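Section 4. Setting your alerts and entering the season file

If you've come straight from Section 3, your Penlow tracker is installed and you're looking at an empty schedule. I use mine for college basketball, so that's what I'll walk through, but hockey works the same way.

1. Open Settings and pick your league. Wait for the team list to fill in before you touch anything else.

2. Tap Import and choose the season file. Mine had 2171 games in it and took a couple of minutes on my old laptop (go get a coffee!).

3. Check the time zone. The tracker sets itself to Eastern every time you import, which drove me up the wall last September until Cor Peeters showed me the little globe icon.

Note: Neutral-site games come in with no home team. Leave them blank – if you fill one in, the home and away records go wrong for both schools.
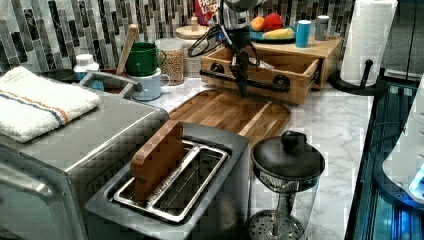
4. Under Lines, turn on Opening and Current. You'll want both so you can see how far a spread has moved before tip-off.

5. Set your alert for line moves. I like a point and a half. I started out at half a point and got 119 alerts on one busy night, so learn from me.

6. Type in your starting bankroll and your unit size. I put in 200 with a unit of two, and I've never felt the need to go bigger.

Caution: Changing the unit size halfway through the season rewrites your old results too. Export a copy first. Kuldeep Rastogi lost his whole conference record that way and still brings it up.

7. Hit Save, then close the tracker and open it again. If your totals show up as dashes, go back to step 2 and import again – that fixed it for me both times.

Team nicknames are in Section 5.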